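Home | Syllabus | Handouts | Lab Sheets | Contact

Handout 2: Task State and Skill Selection for a Two-Arm Sorting Cell

Read this before the lab session. It covers how the controller decides what to do next, how it assigns an arm, and when it is allowed to stop. Low-level joint control was covered in Handout 1 and is not repeated.

The task is to sort produce by kind. Each kind has one target container: chili peppers go in the clear one, lemons go on the orange one, garlic goes in the red-pink tray. The start layout is not fixed. Items may be anywhere on the tabletop, and some may already be in place when the program starts. 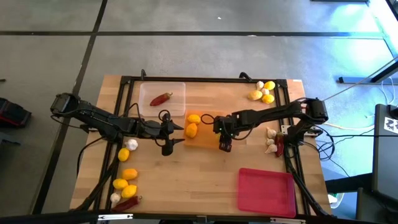
Intelligent Machines Section – Robot Software Group

1. The task state

The planner does not work on images. It works on a table of objects, and perception fills in that table. Each row has:

id – stays the same from one update to the next
kind – lemon, garlic or chili
pose – position and heading in the table frame
region – the container the item is in, or "table"
confidence – from the detector
last_seen – time stamp

The region field matters most. In the layout above, two lemons are already on the orange board and one chili is in the clear container, so those rows count as done. The red-pink tray is empty, and every garlic bulb has region "table".

Region is worked out from the pose and the container outline. Do not take it from the detector's label. Students often train a class such as "lemon on board" and then find that it fails when the board is moved.

2. Choosing the next item

The planner in the course code is greedy. On each cycle it does the following:

a) Drop all rows where region matches the target for that kind.
b) Drop rows with confidence under the threshold (set in cell.yaml).
c) For each remaining row, compute a cost for the left arm and for the right arm.
d) Pick the cheapest pair whose path does not cross the zone held by the other arm.

The center of the table is a shared zone. An arm must hold the lock to enter it and must release the lock when it leaves. Items near a side can be picked without the lock, but the lock is needed if the target container is in the shared zone. Joris Van Beek's notes on deadlock apply here: request the lock before the grasp. An arm that is holding an item and waiting for the lock is hard to recover cleanly.

3. Hidden items

An arm over a container hides part of what is in it. If the tracker deletes a row as soon as the item is not detected, the item comes back later with a new id, and the planner may treat it as new work. Keep the row, freeze its pose, and let last_seen get old. Delete it only after 50 updates in which its position was in clear view and nothing was found.

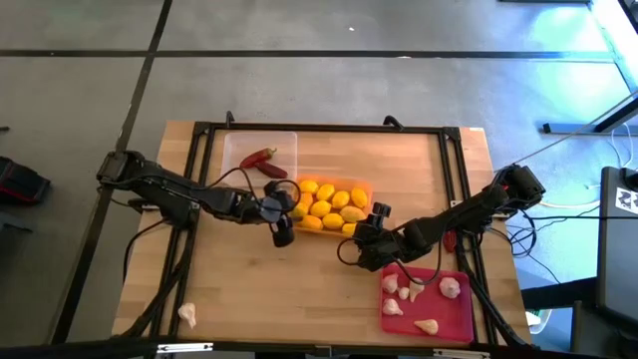

Fig. 2. Sorting partly done, with one chili and one garlic clove still outside their containers.

The state in Fig. 2 is a good test for the stop rule. One fruit is partly hidden behind the left gripper, and the chili left on the table lies in the shadow of the right arm. A planner that stops when it sees no loose items may stop too early. The rule we use is: move both arms to the home pose, take a fresh detection, and stop only if the list of open rows is still empty.

4. The wrist view

The overhead view picks the item. The wrist view corrects the last part of the approach. Wrist images taken while the arm is moving can be badly blurred, and the fingers cover part of the view. The course code masks the fingers with a fixed template and skips any wrist image with a low sharpness score.
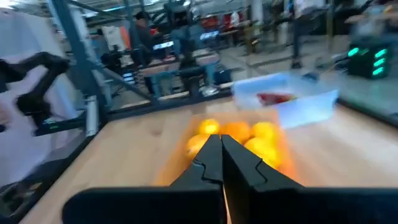

Tristeck, May

Lab work for this handout

Use the log replay tool first. The replay set has 1,123 state updates. Run your planner on the full set and write out the chosen item and arm for each cycle. Then change the deletion rule in section 3 to delete at once, run it again, and compare the two lists.

Hand in the lists and a short note on where they differ. Hilde Van Leeuwen takes questions on the planner – send tracker questions to Natsumi Yoshida.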